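Plallasum: a catalogue of icy moons and what might be sloshing around inside them

README, last touched Jul 16, 2025

Hi! I'm Irfan Sandhu, and this is my slightly overgrown table of moons, dwarf planets and other cold lumps in the outer solar system that have been proposed, at one time or another, as having liquid water under the ice. I started it because I kept reading papers that used different names for the same value (mean radius, equatorial radius, "radius") and I got tired of flipping between tabs. Then I kept adding to it, and now it has 3,438 rows and its own name.

What's in it

There are two files. The big one, plallasum_main.csv, has one row per published value, so Europa alone takes up a fair chunk of it. The little one, plallasum_bodies.csv, has one row per body, with 19 bodies in this release, and it's the one you want if you just need a tidy table for a class or a plot.

Columns in the main file:

body: the ordinary English name, so Enceladus and never Saturn II
quantity: radius, density, ice_thickness, ocean_depth, surface_temp or orbit_period
value: a number, nothing else
low, high: the range the authors gave, left blank if they didn't give one
unit: always metric (kilometres, kelvin, days, kilograms per cubic metre)
method: gravity, magnetic, libration, model or other
source: a short key that matches a line in sources.txt
note: my own grumbling, mostly

Ice thickness is the messy one. Different methods give wildly different answers for the same moon, and I have kept them all. Please don't average that column! I did it once for a talk and got a lovely smooth number that meant nothing at all. If you need a single value, pick a method, filter on it and say which one you picked.

How the rows got in

I typed the early ones by hand over a very hot January, fan going, cricket on in the background. After that I wrote Namon, a small script that pulls tables out of papers and dumps them into a holding file, and I still read every row in there against the paper before it goes across. Namon is bad at minus signs and worse at footnotes. It lives in the tools folder and you're welcome to it, but it was written for my own computer and it shows.

Anything that came out of the old Andow list (a plain text file that used to do the rounds by email) has "andow" in the note column. I could trace most of those back to a real paper. The ones I couldn't are still in, flagged, with the source set to unknown, so drop them if you're doing anything serious.

Things I know are wrong or missing

Triton is thin. We've only had one flyby, there isn't much to work with, and a lot of the rows lean on each other.

Surface temperatures are a mix of daytime, night-time and whole-body averages. I only started recording which was which partway through, sorry.

Neptune and Uranus themselves are not here. Deep hot layers of water and ammonia are a great subject, but "ocean" means something different there and I didn't want it sitting in the same column.

Some older papers give ice thickness as a drawing with no number. I skipped those.

Loading it

Any spreadsheet will open the files. They're UTF-8 with commas, and the first line is the header. If your program reads only the first 1,000 rows to guess the column types, it will decide that "high" is text, so set that one to a number yourself.

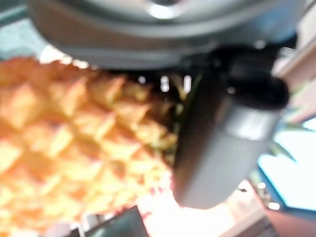 Why does Ganymede have two ocean_depth rows from the same paper?

The authors ran one model with salty water and one with fresh, and I kept both. Look in the note column for "salty" or "fresh" to tell them apart.

Versions

Version 4 is the current one. It adds the method column and fixes a batch of Callisto densities that I'd put in with the wrong units (grams, ugh). Version 3 and earlier are in the old folder if you need to match something you've already done.

Using it

Use it for whatever you like, homework included. Credit the original papers first, and Plallasum after that if there's room. Corrections go in the Chaudhry folder, which is named after the street I lived on when I set it up, and a plain text file with the body, the row and the paper is plenty.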